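Bench marking kit for collaborative arms, Flusside series

The Flusside kit is a set of floor and bench markings, placards and record cards for shops that run one small robot arm on an ordinary work table. It is made for packing, kitting and sorting jobs where people load and unload the same table the arm works on. Basenmont supplies it in two sizes and ships from stock.

The kit does not replace a risk assessment. It gives you a clean way to put the results of one on the table and the floor, where the people doing the work will see them.

## What is in the box

- Border tape for the work surface, one roll, matte, 25 m
- Floor tape for the approach line, one roll, 25 m
- Corner pieces, pack of eight
- Placards: speed limit, payload limit, stop location, hand zone (two of each)
- Cell record cards, pad of 50
- Steel rule and a felt applicator
- Printed layout guide, 24 pages

The large kit has double tape and a second pad of cards. Everything else is the same.

## Which size to order

| Kit | Part no. | Table length | Cells per kit |
|---|---|---|---|
| Flusside Small | FL-610 | up to 1.5 m | 1 |
| Flusside Large | FL-1467 | up to 2.4 m | 1 or 2 |

Replacement card pads are part no. FL-525. Tape is also sold by the single roll.

## Setting up a table

The layout guide goes through this in full. The short version:

1. Finish the risk assessment for the job. Include the gripper and the parts, not only the arm. An arm that is acceptable for contact can still carry something with a sharp corner.
2. Set the software limits for reach and speed. Lock them with a password held by the person responsible for the cell.
3. Run the program at reduced speed and mark the furthest points the gripper and elbow reach on the side where people stand.
4. Lay the border tape outside those points. Keep at least 300 mm between the tape and the nearest point where a finger could be trapped against a bin, a tray or the table itself. If your assessment gives a bigger figure, use that.
5. Give every bin and tray a fixed outline. Loose containers drift over a shift, and the pick positions do not follow them.
6. Put the hand zone placard where people load parts. Put the stop location placard at eye height by the stop button.
7. Fill in a record card and fix it to the table leg or the controller.

Tape is a reminder. It has no stopping function, and it must never be counted as a safeguard in the assessment. If the assessment calls for a scanner, a light curtain or a fence, fit that first and tape around it.

## Record cards

Each card has space for the arm model, gripper, payload with the gripper included, program version, speed limit, date of assessment and name of the person who signed it. The back is for changes. We suggest a new line any time one of these happens:

- a different gripper or different fingers
- a new part, or the same part in new packaging
- a container moved, added or made taller
- the table moved, even within the same room
- a software update to the controller

The third one gets skipped the most. A taller bin can create a pinch point that was not there on the day the cell was signed off.

## Simulate the layout first

We recommend building the table in simulation before any tape goes down. It takes roughly half a day for a simple cell, and it is a cheap way to find out that a bin stands too close to the arm. Model the containers at full height and use the real gripper. Leave in the door and walls, so you can check how people get to the table and whether there is room to step back.
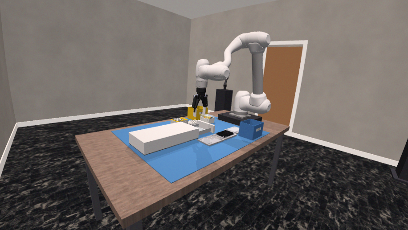

Soon-im Song wrote to us that her team now treats the simulated layout as a draft and the record card as the final word, and that the two should never be filed apart. She also asked for a line on the card for the layout file name. It was added in the July printing. Older pads can still be used; write the file name on the back.

Check these in the simulation before you move on:

- the path from home position to each pick, at the height the program will use
- clearance over the tallest container, with a part in the gripper
- where the elbow goes when the arm reaches across the table
- what the arm does if it stops halfway and has to be restarted

## Standards

The layout guide is written to be used alongside ISO 10218 and ISO/TS 15066. Neither text is reproduced in the guide, and buying the kit does not make a cell compliant. Check which editions apply where you are.

## Care

Clean the surface with isopropyl alcohol and let it dry before taping. Press down with the felt applicator, starting from a corner piece. Worn tape should come up completely before new tape goes down – two layers lift at the edges and catch on sleeves.

The border tape sticks well to sealed wood, laminate and painted steel. It does not hold on oiled wood or on silicone mats. For soft mats, use the Istedari clip-on edge strip, sold separately.

## Ordering

Small and large kits ship within three working days. Placards come in English and Spanish; ask for Polish, which is handled by our Szczepańska office and takes about a week longer. Unopened kits can be returned within 30 days. Opened tape cannot.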